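Subject: Re: [irnovside-homes] Old desktops, keep or toss?

On March 26, 2018, Jurgita Kairys wrote:
> I have an old tower in the closet. Is it worth
> fixing up for my nephew, or should I let it go?

Hi Jurgita, and hello all,

Oh, please don't toss it yet! I kept mine going for years -- mostly for letters and the garden club list, which is up to 132 names now, bless them. A few things I'd do, in this order:

1. Copy off your photos first. Hema lost 300 of hers in May and is still sore about it.

2. Unplug it, open the side and go gently over the dust with a soft brush, power supply mesh included.
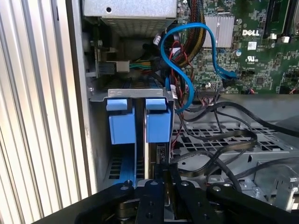
3. Then try it with just a screen and keyboard, and write me if it sulks.

Warmly,
Marlene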